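The Pension in the Shed

Gilang Pangaribuan keeps his retirement in 15 plastic crates at the back of a rented unit in Risbridge, and he would like it known that the crates are insured.

Inside is whisky, mostly, with a few bottles of fortified wine he was talked into by a man at an auction. He began buying six years ago, when his savings account was paying the sort of interest you could lose down the side of a sofa. His first bottle cost £89. He has never sold it, partly because he has never found anyone who wants it.

This is the awkward part of what the brochures call alternative assets. Wine, watches, stamps and handbags all have a price, but the price is only a rumour until a stranger pays it. Shares in a dull company can be sold before lunch. A case of claret needs a valuation, a courier, an auction slot and a certain amount of hoping.

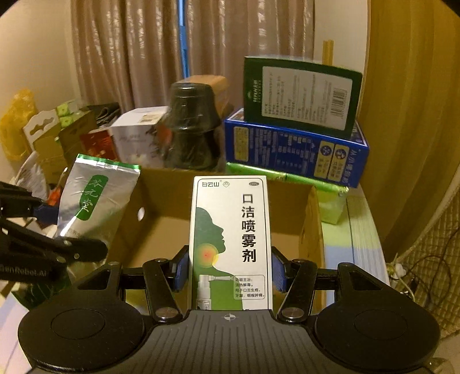
A box of 口洁喷雾剂 held over an open carton.

Celina Krawczyk has spent most of her working life on the selling side, first at the auction house Terow and now at Buredard, a small brokerage that deals in collections people have inherited and don't know what to do with. She is cheerful about the trade and rather less cheerful about its customers.

"They remember what they paid and they remember the best price they ever read about," she told me. "Storage they forget. Commission they take as a personal insult."

She did the sums for me on the back of a catalogue. Take a bottle bought for £100 and sold some years later for roughly £130. Knock off the seller's commission, the insurance and the rent on a dry shelf, and the owner has made £2. He has also had the pleasure of owning a bottle he was too frightened to open.

Pangaribuan has seen this arithmetic and is unmoved. In January he bought three more bottles from the Yurchenko sale, bidding from his kitchen at midnight — his wife was asleep, which he considers good practice — and he is looking at a bigger unit. The rent would be higher, but there's a window.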